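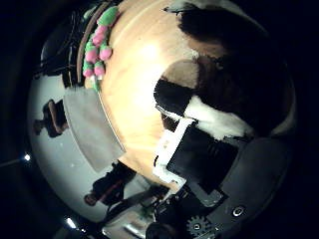 We drove out to the Nellico toy fair on Tuesday, August 5, 2025, and I'm so glad we went, even with the heat and 41 miles of back roads (the last stretch is all gravel, so go slow!). Parking is in the field behind the Trorkano mill, and the walk up takes you past the nicest row of old porches.

Inside, the talk on stuffing and hand stitching ran long, but I could have listened all afternoon. 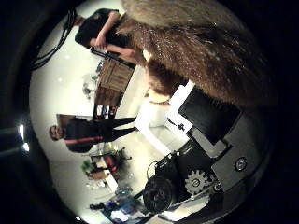 *Brown fur, very close up.*

Lunch was bean soup and plum cake at Lazăr, across the street, and we went back for a second slice. The fair returns in October, and we've already put in for tickets.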